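On a repris la maintenance du poste 2 chez Nuklow, celui qui travaille sur le plan de cuisine. Je note ici ce qu'on a fait, ça servira à l'équipe de Renov.

1/ Les doigts de la pince d'abord. Démontage, nettoyage à l'alcool, remontage à la clé dynamométrique. Un des deux avait pris du jeu – vis remplacée, frein filet faible.

2/ Ensuite la caméra de poignet. Connecteur débranché, contacts soufflés, câble refixé avec une boucle plus large pour que le poignet tourne sans tirer dessus.
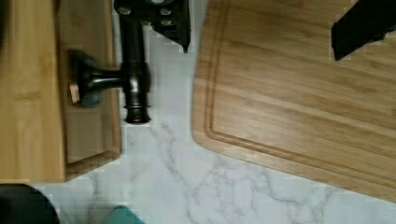 3/ Recalage du repère outil. Yulan Dai a refait les 9 poses à la main, l'ancien fichier datait de décembre. Hauteur d'approche remontée à 185 mm au-dessus du plan.

4/ Vitesse bridée pour les premiers cycles. Les planches en bambou restent à leur place, on ne les déplace pas entre deux essais, sinon il faut refaire les points.

5/ Reste à changer la gaine du câble au coude. Pièce commandée chez Wonano. En attendant, contrôle visuel à chaque démarrage.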